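Reusable Produce Bags at a Neighborhood Grocery

Final report, Introduction to Environmental Studies
Zuweira Abugri, Bohdana Kuzmenko, Yayra Quaye
Instructor: Nesma Radwan

Background

Most grocery stores in our area charge for carry-out bags but give away thin plastic bags in the produce section. Our project looked at those thin bags. We wanted to find out how often shoppers use them at one store, what kinds of produce they use them for, and whether lending out mesh bags changes anything.

The store is Aidoo, a small grocery on the corner across from the Tornska bus stop. It has one entrance, two checkouts, and a produce section along the left wall. Students shop there because it is close to the dorms, but most of the customers on weekday mornings are older people from the neighborhood. We picked it mainly for practical reasons. The chain supermarket we asked first never answered our letter.

Our original plan was to compare two stores. After the supermarket dropped out we kept the same questions and gave ourselves more time at Aidoo.

What we did

The project had three parts. In the first part we stood near the checkouts and made a tally of produce items as they were placed on the belt. An item meant one kind of produce bought by one customer, so four lemons were one item and four lemons plus a cabbage were two. For each item we marked thin plastic bag, own bag, or no bag. We recorded 2,071 items this way before the bag loan started.

In the second part the store put 60 mesh bags on a hook beside the bananas, with a card saying they were free to borrow and could be returned at either checkout. The bags came from Skikgate, a packaging supplier that sells to farm stands. We paid for them out of the course materials budget. We repeated the tally while the bags were out, on the same days and at the same hours.

In the third part we interviewed 30 customers on their way out. The interview had six questions and took a few minutes. We did not record names. Bohdana did most of the interviews in Ukrainian or English, and Yayra and Zuweira did the rest in English.

There was also a flyer. We printed 1,000 and this was far too many. Most of them are still in Yayra's closet.

Results of the first tally

Before the loan, thin plastic bags were used for a little over half of all produce items. This was lower than we expected. The kind of produce mattered much more than the time of day or which checkout the person went to.

Leafy greens, green beans, mushrooms, and cherries were nearly always bagged. Bananas, pineapples, and whole melons almost never were. The interesting group was in between: apples, potatoes, onions, peppers, and citrus. People buying one or two usually put them straight in the basket. Once there were enough to roll around, they took a bag.

Own bags were rare. When we did see one it was usually an old thin plastic bag brought back from home, folded small. We had not planned for this and had to decide where to put it on the tally sheet. We marked it as own bag, which makes that column look greener than some readers might think is fair.

Weighing

Aidoo sells most of its produce by weight, and the cashier weighs it. A thin plastic bag weighs so little that the scale ignores it. A mesh bag does register. It is a small amount, but at the price of cherries it is real money over a year, and several customers had thought about this before we asked.

The checkout scales made by Drendance have a button that subtracts a set container weight. At the start of our project the button was set for the paper tubs from the olive counter. Changing the setting back and forth slowed the line down, so for the first days of the loan the cashiers mostly tipped the produce out of the mesh bag, weighed it, and put it back. With potatoes this was fine. With grapes it was not.

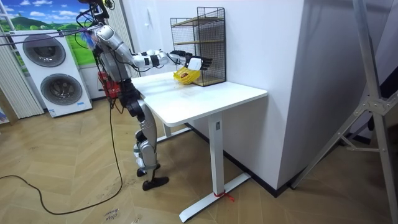 Dela Osei told us that customers would forgive almost any kind of bag, but they would not forgive standing in line behind somebody whose peppers were being emptied onto the scale. On the Wednesday of the second week the store set up a second button for the mesh bags, and after that the complaints in our notebook stop. We think the loan should be judged mostly on the period after that change, and we have split the results that way.

Results of the loan

In the days before the scale was changed, mesh bags made almost no difference. A few people borrowed them out of curiosity. The share of items in thin plastic stayed where it was.

After the change, use of the thin bags fell, and nearly all of the drop came from the middle group. Apples and onions moved the most. Greens barely moved. Customers said that wet greens drip through the mesh onto everything else, and we tried this at home and they are right. Mushrooms did not move either, but the store keeps paper bags next to the mushrooms and some customers used those in both periods.

Returns were worse than we had hoped. Fewer than half the bags came back during the project. Some of the ones that did not come back were still in use, and we saw the same customers bringing them in again and again. From the store's point of view that is a lost bag. From ours it is a success, and we did not agree in the group on how to report it. We have reported returned bags and bags seen in use as separate lines in the appendix.

What customers said

The answers were more varied than our questions allowed for. A number of people reuse the thin bags for kitchen scraps or lining a small trash can, and they would have to buy something else if the store stopped offering them. One woman freezes bread in them. A man who shops for his whole building uses them to keep each neighbor's order apart.

Only a few customers said plastic waste was the reason they borrowed a mesh bag. More said that onions keep better in one, or that they could hang it from a hook in the pantry. Several liked that they could see what was in it without opening it.

Two people disliked the mesh bags because of the drawstring, which gets knotted. One said the holes were too big for garlic that has been broken into cloves.

Problems with the study

Our tally only covers afternoons and early evenings, when we did not have class. The older morning customers are missing from it almost completely, though we did interview some of them on a Saturday. We also stood close enough to the belt that people noticed us, and it is possible some of them skipped the plastic bag on our account.

November was also a bad month to study cherries. They were imported and expensive, and very few people bought them. The loan ran during the citrus sale, so there was more of the middle group in the second tally than in the first. We compared each kind of produce with itself to get around this, but the groups for peppers and lemons are small.

We did not measure how much plastic was saved by weight. The thin bags come on rolls of different lengths and the store does not track how many it goes through. Zuweira tried weighing the trash from the produce section and gave up after one evening.

Recommendations

We suggest that the store keep the second scale button and sell the mesh bags at cost, with no return. Customers who want one seem to want to keep it. The hook should be next to the onions and apples, since the bananas are the one place where people do not need a bag at all. We picked that spot ourselves and it was a mistake.

The thin plastic bags should stay for greens unless the store can get paper ones that hold up when damp. If another group takes up the project next year, we would ask them to start with the morning customers and to try the paper bags first. The tally sheets and the interview questions are in the appendix, and the remaining flyers are available to anyone who can use the blank side.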